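Hotville Gripper Comparison, release 7
README

Maintainer: Chukwuemeka Anozie
Hardware and calibration: Anatole Maillard

Summary

This release holds 542 teleoperated episodes recorded on a two-armed tabletop cell. It was made to compare two sets of gripper fingers, referred to by their shop names Dramel and Litomov, on light household and toy objects. The same operators, controller gains and object pool were used for both sets. Nothing in the release is simulated.

Cell

Two arms work over a dark table enclosed by black fabric. Lighting is uneven across the backdrop and was left that way for the whole release. Each arm carries one gripper. Cables run over the grippers and may cover part of an object in the overhead view.

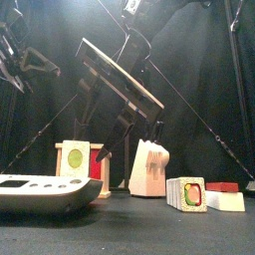

Finger sets are always changed in pairs. An episode never mixes Dramel on one side with Litomov on the other. The field finger_set is therefore stored per episode and has no left or right variant.

Object pool

Objects include foam and wooden toys, boxes and small handheld items. Foam pieces mark easily under the narrower Litomov fingertips, and several were replaced in June. Replacements keep the original object ID with a letter added. Layouts are not reset to fixed positions between episodes, so initial poses should be read from the first overhead image and not from the layout name.

Cameras

One view is fixed at the workspace. The other looks straight down on the table and takes in both arms. All streams share the controller clock. In 12 episodes the overhead stream starts late; these have late_start set to true and should be left out of any timing comparison.

Controller

Both arms run the Jin controller at 200 Hz. Commanded and measured joint positions are stored separately. Finger opening is given in millimetres, measured between the pads. Motor current is logged for the fingers only and has not been converted to force. 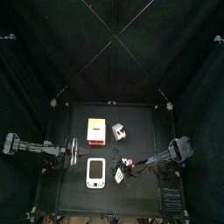 Episode fields

episode_id: text, unique within the release
finger_set: dramel or litomov
layout: text, name of the starting layout
objects: list of object IDs on the table at the start
outcome: success, drop, slip or abort
late_start: true or false
notes: free text from the operator, often blank

Drop means the object left the fingers. Slip means it moved in the grip but was still held when the episode ended. Operators disagreed on this at first, and the labels in release 6 are not comparable with these.

Known problems

Finger opening on the left arm reads slightly high after a finger change until the first full close. The raw values have been kept.

Small white objects are overexposed in part of the fixed view. Do not use that view alone to judge contact.

Printed text on objects is often unreadable at the stored resolution.

Changes

Outcome labels redone by a single reader (A. Maillard). Duplicate episodes removed. Calibration files moved from the root folder to calib. Corrections to labels should go to C. Anozie with the episode_id and the old and new values.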